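Nistau: Sorting Foam Blocks by Quadrant
Project report, robotics elective, November

3. Task and workspace

The task is a reduced version of the one set for the regional sorting event. The arm starts from its home position, locates a foam cube on the work surface, picks it up and sets it down in the quadrant assigned to its color. A run is scored as complete when every cube is inside its quadrant and no cube touches a line.

The quadrants are marked with blue tape on a gray surface. The tape was laid by hand, and the lines are not exactly square to each other. We do not assume a right angle in software. Each line is fitted separately from the wrist camera view, and the crossing point is computed from the two fits. Cube position is then given relative to that crossing.

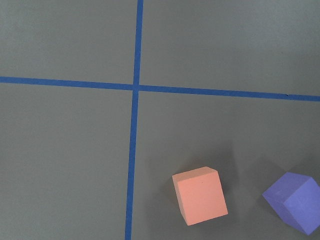 Bo-ram Sun asked at the midterm review why we fit the lines on every run when the surface does not move, and suggested that one calibration at power-up would save time and remove a source of error. We tested this. With a single calibration the placement error grew over a session, which we put down to play in the wrist joint. Fitting on every run was kept.

3.1 Color detection

Salmon and lavender cubes are separated by hue. The threshold was set under the ceiling lights and checked again at 4 p.m. with the blinds open. Lavender was the harder case. Its darker faces came close to the hue of the tape, and the first version of the detector merged a cube with a line when the two were near each other. A minimum width test fixed most of these errors.

3.2 Results

We ran 80 trials with two cubes each. Of these, 70 were complete. In four of the failed trials the gripper closed on a corner and the cube turned out of the grasp. The rest were placement errors, with a cube left touching the tape. Mean cycle time was not improved by raising the joint speed, as the arm then needed longer to settle before the camera could be read.

3.3 Open items

The settle delay is fixed at 900 ms and should be replaced by a check on joint velocity. The corner grasps need an estimate of cube rotation, which the current code does not make.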